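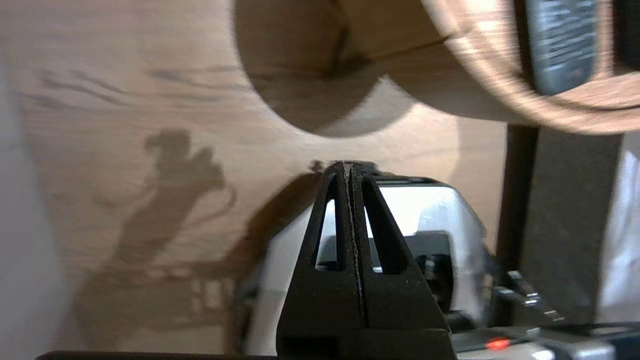
라화영

드레네로 목공소의 공개일은 2024년 9월 6일이었고, 견학은 건물 뒤편 적재장에서 시작되었다. 안내는 공장장 아벨라르도 우수가가 맡았다. 이곳은 원통형 목재 부품과 도마, 받침대, 스툴 좌판을 만든다. 외부 판매는 카르데나스라는 상호로 한다.

적재장의 판재는 수종과 입고 월에 따라 구분되어 있다. 8월 입고분은 아직 건조 대기 상태였다. 건조실은 2기이며, 설정 온도는 55도다. 우수가에 따르면 목표 함수율은 8퍼센트이고, 이 값에 도달하지 않은 판재는 절단 공정으로 넘기지 않는다. 측정은 핀식 수분계로 하며 판재 양 끝과 중앙을 찍는다. 끝면에는 할렬을 막기 위한 왁스가 발라져 있었다.

두꺼운 원형 부품은 한 덩어리에서 깎아내지 않고 각재를 집성한 뒤 선반에서 가공한다. 접착 후 클램프에 두는 시간은 다섯 시간이다. 선반 담당인 리세트 카르와마르카는 외주를 감이 아니라 게이지로 맞춘다고 설명했다. 가공 시연은 황삭까지만 진행되었다. 정삭은 집진 설비 점검 때문에 볼 수 없었다.

맞은편 방의 작업대에는 밝은 갈색 목재면이 쓰였다. 결이 옅고 가늘어 표면의 흠을 찾기 쉽다는 것이 현장의 설명이다. 작업대 위의 크고 둥근 목재는 두께가 상당한 원통형으로, 색은 밝고 따뜻한 편이다. 바탕과 부품이 모두 밝은 나무여서 멀리서는 윤곽이 잘 드러나지 않는다. 검사자는 측면 조명을 켜고 모서리를 먼저 본 다음 윗면으로 넘어간다고 한다.

마감은 오일과 수성 도료 두 가지다. 식품에 닿는 제품은 오일만 쓴다. 도포 후 천으로 닦아내고 격자 선반에 세워 말린다. 원판을 눕혀 말리면 위아래 면의 건조 속도가 달라져 휨이 생긴다는 설명이 있었는데, 허용 휨량에 대해서는 답을 듣지 못했다. 연마는 번호가 낮은 사포부터 순서대로 하며, 마지막 단계 전에 물을 뿌려 섬유를 세운다.

포장실은 좁다. 골판지 상자 안쪽에 원형 홈을 낸 완충판을 넣고 부품을 끼운다. 출하 라벨에는 수종, 건조 배치, 마감 종류가 적힌다. 반품은 대부분 모서리 찍힘이라고 했다.

질의응답에서는 집성면의 박리 시험과 자투리 처리에 관한 질문이 나왔다. 자투리는 길이별로 나누어 작은 받침대에 쓰고, 톱밥은 건조실 보일러로 보낸다. 박리 시험 자료는 요청하면 메일로 보내준다고 하여 신청서에 주소를 적었다. 주차는 정문 왼쪽이며, 작업장에서는 앞이 막힌 신발을 신어야 한다.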